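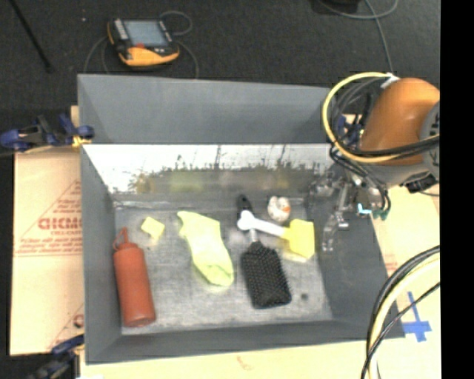 A squeeze bottle and a small yellow block in a grey bin.

Living in Purkden

The leaflet said that Purkden enjoyed a mild climate, a lively market and easy access to the sea. I read it in the waiting room of a dentist in Soler, and by the time he had finished with me I'd decided to move. I put this down to the injection.

I should explain that Soler is the capital, and that people in the capital are always about to leave it. They have been about to leave it for as long as there have been trams. What they do in the end is buy a bigger coat and complain about Doltgate, the second city, where they have never been and where everyone is supposed to be rude. I had a job in the map office checking the names of streams. My flat looked on to the back of another flat. When I told them at work that I was off to Purkden, my supervisor went to the wall and looked for it. He had drawn part of that wall himself.

"It's under the radiator," he said finally.

So it was. The province of Husitz runs a long way south, a good bit further than the wall does, and the last strip of it had been pinned on separately and had curled up in the heat. You could make out a river and the letters PURK.

The train went as far as Doltgate. Everyone there was perfectly pleasant, which I thought I had better keep to myself. From Doltgate there was a bus, and the driver asked me to repeat where I was going and then asked if I had family there. I said no. He asked if it was the army. I said I had read a leaflet, and he charged me half fare.

It was November, five in the afternoon and quite dark. The mild climate was coming sideways off the hill. He set me down beside a shelter with no roof and a sign that said PURKDEN WELCOMES YOU, POPULATION 700, and under the sign stood a woman with a torch, who shone it in my face.

"Yurchenko?"

"Yes."

"Ostap?"

"Yes."

"You're early," she said, though the bus had been late. She was the mayor. She was called Mrs Lind and she carried my heavier case up the main street without asking, talking over her shoulder the whole way. The house I'd rented was dry on the left. I would want to live mainly on the left. The market was in the square, and had been since the twelve hundreds, and would be again when the man got his van mended. As for the sea, she wasn't one to spoil a surprise.

I had taken the house for a year.

I'll say this for it, the left side was very good. It had a stove and a bed and a window over the river, and in the mornings there was a heron who stood in the shallows with the air of somebody waiting to be served. I unpacked my books. I went to look for the sea. There is a bench above the quarry where, on a clear day, you can see a line of different grey behind the ordinary grey, and that is it. An old man on the bench told me the access was easy enough, you just kept your eyes open. He said it had been nearer in his father's day. I asked if he meant the coast had moved, and he said no, his father had owned a horse.

In my second week Mrs Lind came round with a cake and a folder. I've learned since to be wary of anyone who brings both.

"You were in maps," she said.

"Streams, mostly."

"But you can write. You wrote to me about the drains, and it was a lovely letter." She opened the folder on my table, the dry end. "We need a new leaflet."

The old one, it seemed, had been her predecessor's, and he'd written it during a long illness from which people said he never entirely came back. It was still lying about in Soler because Soler never throws anything out. The provincial people in Husitz had now offered money for a fresh one, in colour, to be called Living in Purkden. It must give the area, the population, the principal industries and a short history, and must be accurate. She read out the word accurate as if it were a foreign dish.

I said I'd be glad to. I had nothing else to do, and I missed streams.

The area was simple enough. I walked the boundary with a borrowed dog and made it 28 square miles, if you gave us the bog. Doltgate had claimed the bog on paper for years, and when I rang their council to ask about it they said we could have it, and would I put that in writing, and could I do it today. I've never known a border question settled so fast. Mrs Lind was furious. Her grandfather had gone to court over that bog, and she felt they might at least have pretended to want it.

The history I got from the priest, the baker and the old man on the bench, in three versions. They agreed that there had been a siege. The priest held that we were inside the walls, praying. The baker held that we were outside the walls, selling bread to both parties. The old man said it hadn't been a siege so much as some people from Doltgate who came for a wedding and couldn't get home for the snow. I wrote, "Purkden was besieged in the Middle Ages and acquitted itself in the usual way," and read it to all three, and each said I had got it exactly right.

Principal industries took me most of December. There was the quarry, shut. There was the mill, which was a dentist now, in the summer. Mrs Lind suggested cheese. I asked who made cheese and she said that Tilda Ross had, twice, and there was no law against being hopeful.

That left the population, and I'd been putting it off.

I am not nosy by nature. But the leaflet had to be accurate, and the sign said 700, and I had been buying bread in the place for a month and kept meeting the same people. So I went from door to door with a notebook. I was given soup at most of them. One household wished to be listed twice, on account of not speaking. A man by the ford told me he was only staying till the weather picked up and had been saying so since his wedding. Several people put down their sons in Soler, who were, they told me, about to come home, and I thought of everybody I had ever worked with, and didn't say anything.

It came to 155.

I added it up again on the back of the drains letter. Then I took it up the street to Mrs Lind, who was eating her supper, and laid it next to her plate.

"Have you done the churchyard?" she said.

"No."

"Well then."

"They don't live here, Mrs Lind."

"They've never lived anywhere else." She moved her potatoes about. "There were over 700 when they put that sign up. I was in school. We had two bands, and they hated each other. You could hear them from Doltgate when the wind was right, and people used to write in."

I said I was sorry, but it had to be accurate, it was in the conditions. She said she knew what was in the conditions. She looked at the figure for some time and then she took out a pencil, and I really thought she was going to alter it, and I had a speech ready about the map office and what we owed to the truth. She drew a ring round it.

"Are you in this?"

"Sorry?"

"You. Did you put yourself down?"

I hadn't. I said I had only taken the house for a year, and that I'd assumed, the right side being what it was, and there being the question of the flat in Soler, which my cousin was in, but only until spring.

"Till the weather picks up," said Mrs Lind.

She held out the pencil. I'd like to report that I took it in a firm hand. In fact I asked whether there was any chance of the roof being seen to first, and we went back and forth on that for quite a while, and she gave me the rest of the potatoes, and it was agreed that a man would come and look at it as soon as his van was mended.

The leaflet went to the printer after Christmas. They had room left over on the back page, so I put in the heron.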